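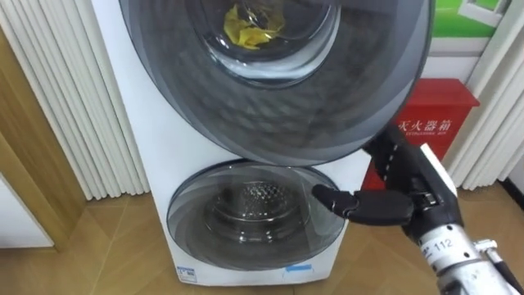 The Keluvix hand with a fingertip on the rim of the washer's lower door. The upper door is open, with a yellow cloth in the drum.

Skondotberg workshop members to show home-built laundry helper in February

Members of the Skondotberg shared workshop are delighted to invite neighbours, families and anyone with a soft spot for tinkering to come and see Keluvix, a robot arm and hand they have been putting together in the evenings, between the bike repairs and the usual queue for the drill press.

Keluvix is learning to help with the washing. The members chose a stacked twin-drum machine as its practice partner, with one round door above the other, and that has given them plenty to think about (and a good many late suppers). A door up high asks for quite a different reach from one near the floor, and the fingers have to find the rim of the glass before anything else can happen.

"I started out wanting a hand that could pick up a sock, and then of course we realised the sock is behind a door," said Jianguo Lei, who leads the build. "So we've spent most of the summer on doors! I've grown very fond of them, to be truthful, and my family has been wonderfully patient about hearing all of it over dinner."

The group has logged 170 practice runs so far, and 23 people have lent a hand with the wiring, the finger joints or the software. Baidoo, the hardware shop on the corner, kindly let the members pick through its offcuts bin for brackets, and the Nindum makers' circle shared its notes on cable routing, saving everyone a great deal of swearing.

The open evening starts at 6:30 pm and there is room for 100 visitors. Entry is free, children are very welcome with a grown-up, and there will be tea and something baked. Members will be glad to talk through the build at whatever length you like, and drawings will be on the bench for anyone who fancies making their own.

To save a spot, please leave your name at the workshop's front desk.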